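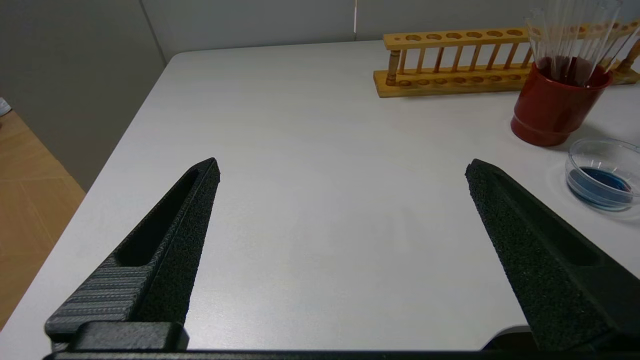 Bundia border talks, what do people expect?

flellum_north
Second round opens in October and the agenda is out. It covers the river crossing, customs checks and the 40 detained truck drivers. Sanctions aren't on it at all. I don't see how they get a deal on the crossing with the fuel ban still in place.

wedow77
They left sanctions off because the first round fell apart over them in 2 hours. Getting the drivers home is worth doing by itself. Take the small thing first.

flellum_north
Bundia is holding the drivers as leverage over the fuel ban. You can't split the two.

grayharbor
Agree with wedow. My cousin's company has 11 trucks parked on the Wedow side and pays storage on every one. Those firms don't care about the order of the agenda, they want the bridge open.

pat_k
The bridge was open last spring and Bundia closed it overnight. What stops them doing it again? I'd keep every sanction until there are monitors on both banks.

wedow77
Monitors are in the draft. Page 3, under customs.

pat_k
It says "observers", no number given and no access to the rail yard. I wouldn't call those monitors.

grayharbor
Fair point on the rail yard.

oldmill
Has anyone seen what the opposition in Flellum wants? There were 3,000 people outside the assembly according to local radio, and half the signs were against any talks.

flellum_north
They want the foreign minister to walk out unless the drivers are released first. I'd support that.

wedow77
And if Bundia says no, the drivers sit there all winter. I can't support it.

oldmill
Opening session is at 9 a.m. local. I'll post the statement when it's up.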